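Sorting Elbows by Hand and Eye: Lanying Tang on Bent Pipe

Lanying Tang has worked with bent tube for most of her career, first on the bending floor at Pristberg and for the past several years as fittings lead at Grornach, which supplies short pipe parts to builders of small heating units. Her work begins where the bending ends. A part comes to her department with its curve already in it, and the department decides whether it goes in a carton or back on a cart.

We spoke in her office in May 2019. She had a tray of parts on the desk and picked them up as she talked.

The first subject was shape. Straight pipe, she said, is easy to store, easy to measure and easy to count. A bent piece is none of those.

"A straight piece has one length. A bend has at least two, plus an angle, plus a radius, plus whatever the ends did while you were making it. People order by the angle and think they've ordered the part. They've ordered a quarter of it."

Grornach's short fittings fall into two groups on the shop floor. What the staff call slights are tubes with a shallow bend, used to step a line around an obstacle. Elbows turn the line properly. The two share a wall thickness and a finish, and in a deep bin they are easily confused. In February the department stopped using deep bins for that reason.

"You reach in and feel a curve, and you think you know which curve. Then you have a carton of 80 with three wrong ones in it. The customer finds them one at a time."

The replacement was a plain table. Parts are now laid out a few at a time on a flat surface, turned so the open end can be seen, and picked from there. Tang was firm on the color of the top. The fittings are dark, and on the old steel bench a dark part threw a shadow about the same shade as itself.

"We tried gray, and we tried a green mat that someone had left over from another job. White was better than both. You see the outline first, and the outline is what tells you the bend."
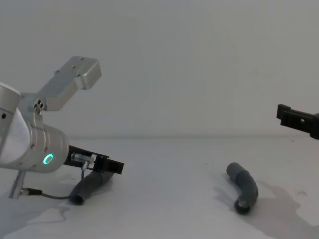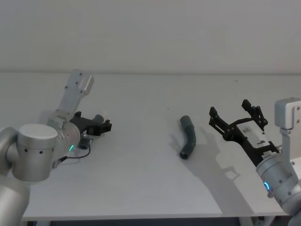
Tang keeps the area behind the table bare as well. Shelves were proposed for it and she turned them down. A shelf fills up, she said, and then the eye has to sort the parts from everything stored behind them.

The next question was how a bent part should be held. Her answer took some time. The middle of the curve is the obvious place, and new staff go for it. She prefers a grip on the straight portion just back from the bend, if the part has one long enough.

"On the curve you have two small contact patches and the part wants to roll. On the straight you have a line of contact. It stays where you put it. Same rule for fingers, same rule for a vise."

Putting the part down matters about as much. A shallow bend will rock on its back and come to rest more or less where it was left. An elbow placed carelessly tips over onto its side and can swing through a wide arc as it settles. The department sets elbows down on their side to begin with, both ends touching the table or close to it.

I asked about inspection. Each part gets a look at both openings and a pass over the outside of the curve. The openings are checked for roundness and for a clean rim. The outside of the curve is where the wall has been stretched, and the inside is where it may have wrinkled. A go/no-go plug settles any argument about the opening. For the angle, they use a printed card from Olto with the bends drawn at full size, and the part is laid directly on it.

"I like the card. It doesn't need a battery. If it gets dirty you throw it out and take another."

A normal lot is 500 pieces. Rejects run low and most of them are rim damage, which Tang puts down to transport between departments – parts knocking against each other end to end. Dividers in the carts have helped. She would like the carts gone entirely, but the bending floor is at the other end of the building and that isn't going to change.

On cartons she was brief. Slights are nested in rows, with the curves all facing the same way. Elbows are packed in opposed pairs, 24 to a layer, with a card sheet between layers. The older Russo cartons were a little too wide for this and let the pairs drift apart. The present ones were cut to size.

Her last point concerned drawings. Almost 89 percent of the queries that reach her desk are about which way an end faces, and she would like buyers to mark it.

"Put an arrow on it. Tell me which end you're looking into. I can work out the rest from the dimensions, but I can't work out where you were standing."

She put the tray back on the filing cabinet and went down to look at a lot that had come in after lunch.

Related items
Reading a bend drawing: centerline, radius and tangent length
Cart dividers for short parts
Rim damage and how to log it
Choosing a work surface for dark parts
Carton sizing for nested and paired fittings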